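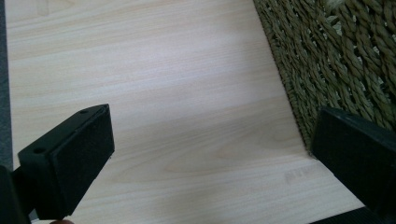

*Woven basket on the pale wood-grain surface. Twisted cords in parallel rows, olive green to brown.*

## Jenura storage baskets: weave and finish notes

Page updated 09/02/2019. These notes cover the woven storage pieces in the Jenura range, kept on open shelving at the Uvina workroom. Dimensions are in millimeters and are taken at the rim, outside edge to outside edge.

**Weave.** The side wall near the board is tight. Other strands look thicker and are set more loosely, with highlights on the raised twists. Small gaps between cords read as dark lines.

**Surface.** Light beige and cream, with fine grain and a few faint swirls. A pale background makes the color of the fiber easier to judge than a painted one.

| Item | Value |
|---|---|
| Rim length | 385 |
| Rim width | 238 |
| Shelf length | 1,125 |
| Clearance above rim | 90 |

**Placement.** Set the long side parallel to the front edge of the shelf. Two baskets fit end to end on one shelf; leave the remaining length open for access.

**Care.** Brush along the twist with a soft dry brush. Do not soak. Trim stray fibers flush with small scissors and do not pull them.

**Labels.** Tie-on tags only, through a gap below the rim. Adhesive does not hold on corded fiber.

Sizes for the Sartori and Nistora lines will be added in October.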